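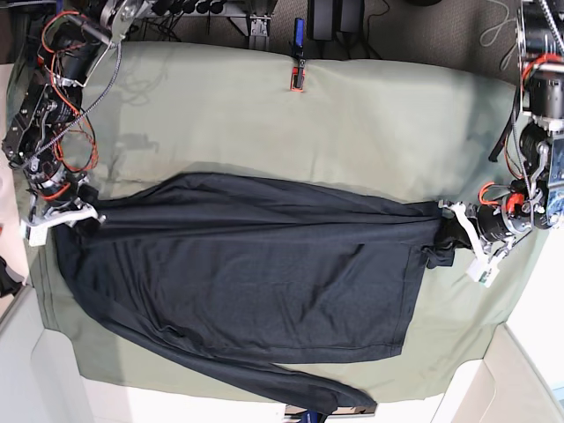
What do you get with the Sandach kit? Two arms with two-fingered grippers, the control software, a spares bag, and access to the shirt folding set this README goes with.

Sandach shirt folding set, README
Maintained by Thanasis Stefanou. Last edited August 15, 2022.

Hi! I bought the kit from Zuton in January, mostly to see if it could handle laundry, and I've been recording with it ever since. These are my notes on the data and on the kit itself, all mixed together (sorry, I never got the two apart).

What's inside
2,935 episodes in total. Of those, 1,538 are long-sleeved shirts and 1,011 are T-shirts. The rest is towels and a few pillowcases I did when I got sick of sleeves. Each episode has joint positions for both arms, gripper openings, overhead video and a short text label like "fold navy shirt".

Setup
I work on a pale green cloth clipped over the table, and I really recommend something like it! Dark shirts stand out nicely, and the fingers have a bit of give under them when they go for a corner. Pull it reasonably flat but don't fuss, mine always has a few puckers.

How I like the kit
The grippers are great on hems and cuffs. Collars are harder, the fabric bunches up there and you can end up pinching two layers when you wanted one. Dark long sleeves are the slowest thing I record, and I still love doing them. The cables need a look before every session, so check the loops at the joints have room to move. I swapped in the Clavitz finger pads for a while and went back to the stock ones, which grab thin cotton better.

Known problems
More than 400 episodes have a late start, with the arms sitting still for a while first. Trim them if that bothers your training. Labels say "navy" and "black" a bit loosely. The Koutsoukos loader reads everything except the text labels, so use the script in the tools folder for those.

Still to do: button-up shirts, and a proper train/test split.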